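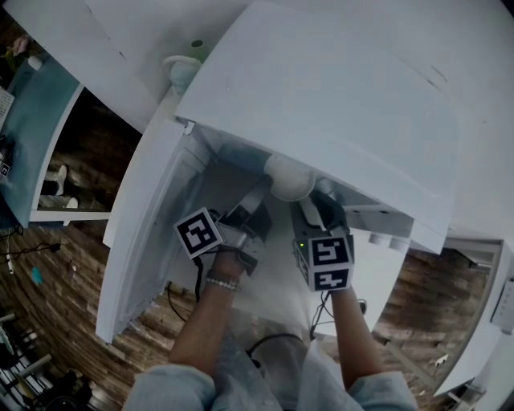 My cousin asked me why the cold doesn't all fall out when you open the lid of a chest freezer, and I loved that question so much I decided to write a whole page on it!

Let's start with a weird idea. Cold isn't really a thing. Heat is the thing, and "cold" is what we say when a lot of the heat has gone somewhere else. So a freezer doesn't pour cold in. It carries heat out, a bit like bailing water out of a boat.

The carrying is done by a special fluid that zooms around and around inside thin pipes. When it passes by the food space it soaks up heat. Then a pump (that's the hum you hear at night) squeezes it, and it lets the heat go on the outside. Put your hand near the side of a running freezer and it may feel warm — that heat used to be in your peas.

Now, back to that lid. Cold air is heavier than warm air, so it likes to sit low down. A freezer that opens at the top is like a bathtub full of cold air, and most of it just stays put. One with a door on the front is more like a tub with the side missing. Whoosh, out it goes over your toes.
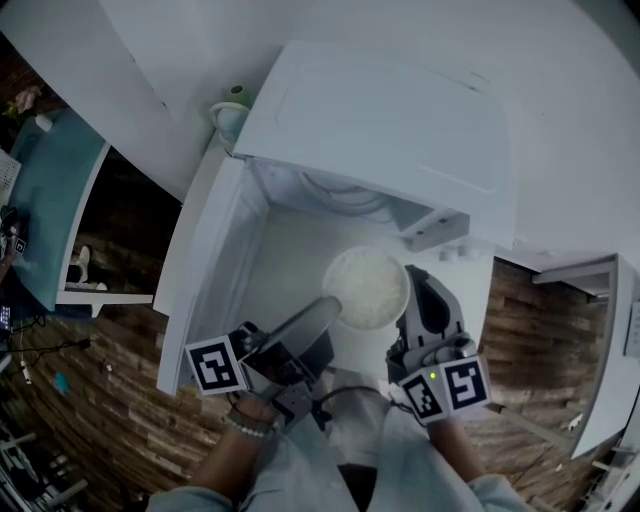
Can you freeze cooked rice? Cooked rice freezes very well, as long as a grown-up helps you cool it quickly first and puts a cover on it.

The cover matters because freezer air is super dry. Food left open slowly loses its water and gets pale, tough patches called freezer burn. It won't hurt you, but it tastes like cardboard (I have tried it, and yuck).

Water does another sneaky thing when it freezes. It gets bigger! That's why you never fill a jar of soup right to the top. Leave a gap so the ice has room to grow.

Want to try something? Fill a plastic cup halfway with water, draw a line at the top of the water with a marker, and leave it in the freezer overnight. In the morning, look at where the ice comes up to — then draw a second line and compare.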